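Koltine Open Day: Clothes on a Bed

README for the demonstration set. Maintained by Kuo-hua Fung. Last edited 22 Jan 2018.

What's in it

Demonstrations of garment handling with a hand-held gripper, made in a bedroom in Udesholm during the Koltine open day. Visitors had been promised the future of robotics and were shown laundry. More than 300 of them stayed anyway, which says something about Udesholm in winter.

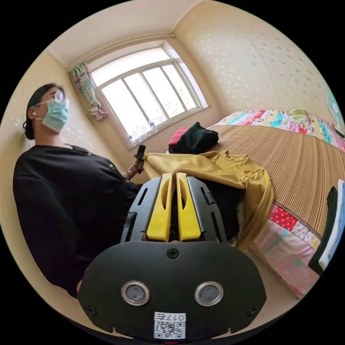
Gripper 017 at the bedside, with a mustard-yellow garment over the edge of the bed.

The set holds 1,000 clips in 2 folders:

gumede/ – garments picked up, moved or folded
orkier/ – everything that went into gumede/ and was thrown out again by whoever checked it

Please don't train on orkier/ and then write to me about your results.

Labels

Each clip has a one-line task name typed by the demonstrator. Spelling is as typed. "Sleve" and "sleeve" are the same task. "Other sleeve" is a separate task and a harder one.
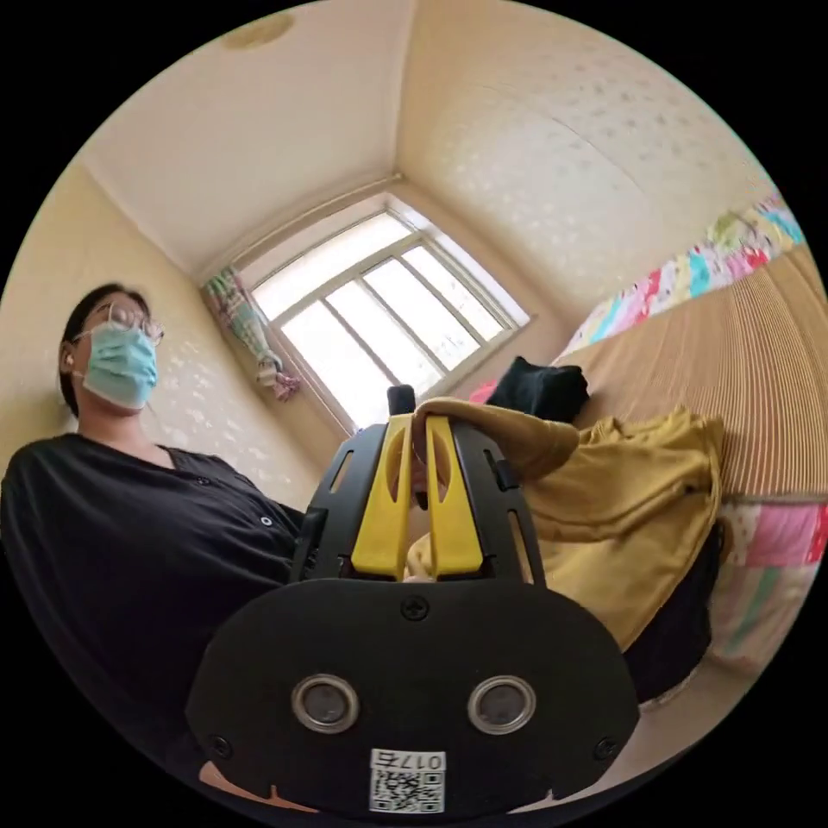

Yellow fingers closed on a fold of fabric. Window behind, patchwork quilt along the wall.

Known problems

Bright windows wash out. Dark clothes on dark clothes are hard to tell apart, for people too. Some clips start late, while the demonstrator was answering a visitor's question (usually whether it does socks – see the February update).

Contact

Kuo-hua Fung, Koltine. Allow a few days for a reply, more if the subject line says "urgent".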